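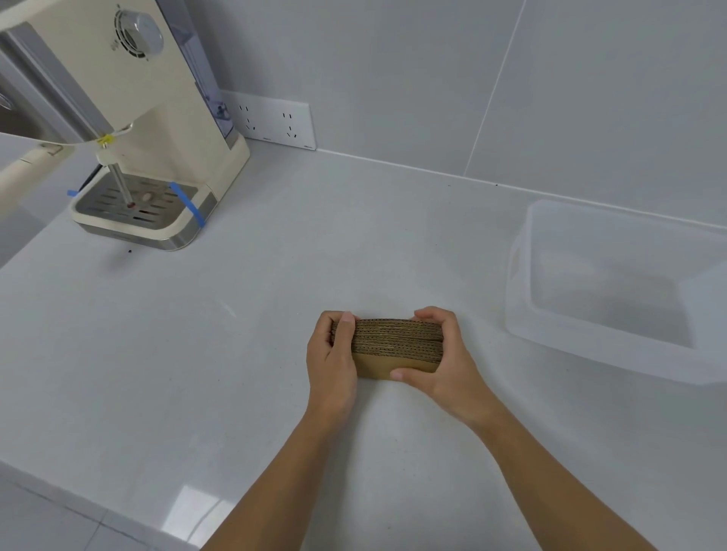 Cardboard stack on the worktop, next to the coffee machine.

From: Huguette Rey
To: Clonport Scrap Crafts list
Subject: Re: Cardboard for the August session - how thick?

Hello all,

I've had a go at this now and can answer most of what was asked. The earlier message is copied underneath for anyone who has joined since.

> I have a heap of boxes from the move to Urkness and would like to cut
> them up before I bring them over. Can someone tell me what size the
> pieces should be and how many layers go in each block? Last year mine
> were all different and half of them wouldn't go in the press. Also,
> does it matter which way the corrugations run? And is it worth
> bringing the printed ones? There are a lot with Delaunay written
> across them in blue ink.
>
> I can do 200 pieces or so before my hands give up.

Size first. For the desk tidies and pen blocks, cut strips 500 mm long and then cut those down to whatever length you need. Please don't cut to the finished length at home. The guillotine at the hall will do several at once and it comes out squarer. If your boxes won't give you 500 mm, bring the panels whole and we'll sort them out on the night.

Layers. I don't go by number, I go by height. Stack them up dry, press down with your thumbs at both ends and look along the edge. If you can see daylight between two layers, one of them has a crease in it and wants taking out. A creased piece never lies flat again, glue or no glue. Put it in the recycling.

Direction does matter. All the flutes should run the same way, so that the open ends show along the front of the block as rows of small holes. That is the side people like to look at. If you turn every other layer through ninety degrees you get a stronger block, and we did that for the stool seats, but for the small things it looks muddled and the holes don't line up.

Single wall board only, please. Double wall is fine for the stools but it is hard going with a knife and it makes the small blocks look coarse.

Printed boxes are all right if the print goes inside. Keep plain brown pieces back for the outer faces, as a smooth brown face needs nothing doing to it afterwards. Peel off parcel tape before you cut - once it has been through the guillotine it drags glue everywhere. The same goes for labels.

Glue. I weighed it this time. One bottle of the PVA is 625 g and I had 572 g left after a single block, so you can work it out from there. A thin coat with an old card is enough. If it squeezes out of the flutes you've used too much, and it shows when it dries.

I do mine in the kitchen, on the worktop by the sink, as it's the flattest surface I have. Put newspaper down if yours is pale. Move the coffee machine along or work well clear of it, whichever is easier. I use the old Bolon cutting mat for knife work and wouldn't cut on the worktop itself.

For pressing at home, two boards and a pile of books overnight will do. Clamps leave a mark on the outside layer unless you put a scrap under them.

Things still wanted for August: steel rulers, fresh blades, greaseproof paper, and one more person with a car who can collect from the unit at Clonport. The boards are kept behind the piano, on the left.

I'll be there from half past six to open up. If you are bringing more than a carful let me know first, because the cupboard is nearly full and I'd like to clear the lower shelf.

Huguette

--
Clonport Scrap Crafts list
Reply to the list, please, and trim your quotes.

3 comments | 7 shares

marrow_bed
Does greyboard count as single wall? I've got the backs off a lot of drawing pads.

Huguette Rey
No, it's solid all through so you won't get the holes. Bring it though, it makes good bases.

tilda k
I can do the Clonport run if someone helps load at the other end. Estate car, seats fold down.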